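Call for participants: home folding sessions for the Erbridge gripper build
Posted December 18, 2019
Contact: Asanka Seneviratne, build lead, Irkach shared workshop

Irkach is looking for people to record clothes-folding sessions at home with a pair of hand-held grippers. The grippers are a member build, now on its second hardware revision, and the recordings go toward training a two-arm folding bench that the same group is assembling in the back bay of the workshop. Sessions are paid. No robotics background is required.

Background

The bench project is called Erbridge. It started in August as a one-arm rig that could pick up a dish towel and put it down again. Towels are flat, square and forgiving. Clothing with sleeves, hoods, cuffs and cords is a different job, and recordings made on the workshop table have turned out too uniform to be of much use. The table is the same height every time, the light is the same, and the fabric has no give under it. We want mattresses, quilts, couches and floors, with the usual household things left where they are.

Participants work with one gripper in each hand. Both fingers close together when the handle is squeezed. The pads are soft enough to take hold of a single layer of knit fabric if the approach is shallow. A steep approach tends to pick up the bedding as well.
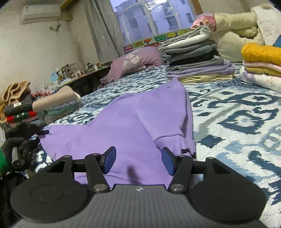
Sweatshirts are the garment we are shortest on. T-shirts and pants are well covered from the fall sessions, and we will accept them only as filler between other items. Long sleeves should be folded in across the body before the hem comes up, but the order of the two sleeves is left to the participant. If you normally fold in some other way, tell us at intake and we will set up a separate task label for it. Please don't switch methods within a session.

What the work involves

One intake visit to the workshop, two hours, covering fit, handling and the recording software (a small program named Civik, written by Ashraful Abeysekara and maintained by him).

Home sessions of 60 minutes each, including breaks. You choose the days. We ask for at least two sessions a week while the kit is with you.

Seven garments per session from your own closet, each folded, shaken out and folded again until the time is up. Garments should be clean and free of loose pins or badges.

A short written log after each session: surface, garment types, any dropped grasps you remember, any fault with the hardware. Plain sentences are fine. Logs are read.

Bad grasps are kept. If a fold comes apart, pick the garment up and carry on from where it is. Do not restart the recording. We have some 700 usable folds so far and very few usable recoveries, and the bench currently has no idea what to do with a sleeve that has slipped out.

Small parts are of particular interest: drawstrings, cord locks, zipper pulls, hanging loops. The fingers were shortened in the second revision so that they could get hold of these without dragging the rest of the garment. Take the part together with a little of the fabric next to it, lift, and place. Pulling on a cord by itself loads the pads sideways and they will peel.

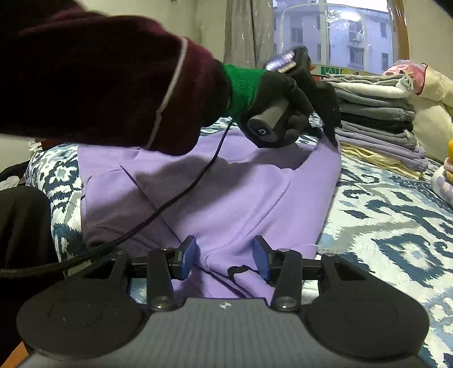

Gripper pads closed on a fold of the sweatshirt at the drawstring loop.

Equipment supplied

Two grippers, gloves in three sizes, cables, a power supply, spare finger pads and a hex key. Everything comes in one case, which fits on a bus seat. Gloves are worn for all sessions. Cables should run away from the body and clear of the garment where the room allows it; crossings do happen and are not a reason to stop, but note in the log if a cable snagged.

Participants may replace finger pads and tighten the pivot bolts. Anything beyond that, including the linkage and anything behind the base cover, comes back to the workshop. The linkage is set with a Sikder gauge that we own exactly one of.

Who we are looking for

Adults who can stand or kneel at a bed or couch for an hour and hold a tool in each hand. Left-handed participants are wanted; the handles are symmetrical, but nearly all existing recordings were made by right-handed members. Small hands are fine. Prior injury to the wrist or thumb should be discussed with Asanka before applying, as the squeeze is repeated many times per session.

You will need a working outlet near the folding surface and enough free space to lay out one adult garment flat. The rest of the room can stay as it is. Stacks of finished laundry next to the working area are welcome, since the bench will have to learn to leave them alone.

Privacy

The grippers record video. Remove mail, documents, screens and photographs of people from the area before you start. Other members of the household should stay out of view or sign the same release you do. You can ask for any session to be deleted up to the end of the month after it was recorded. Recordings are used for the Erbridge bench and are stored on a drive at the workshop. They are not sold or posted.

Pay and terms

Payment is per completed session at the workshop's standard hourly rate, settled every second week. Intake is paid at the same rate. A session stopped early by a hardware fault is paid in full. Travel to intake is reimbursed on a local transit ticket. The kit remains the property of the workshop and is signed out for up to a month at a time.

How to apply

Write to Asanka Seneviratne through the member desk with the subject line "Erbridge folding." State your dominant hand, your glove size if known, the surfaces you could work on, and a rough list of the long-sleeved garments you own. Workshop members and non-members are considered equally. Questions about Civik or about which computers it runs on go to Ashraful Abeysekara at the same desk.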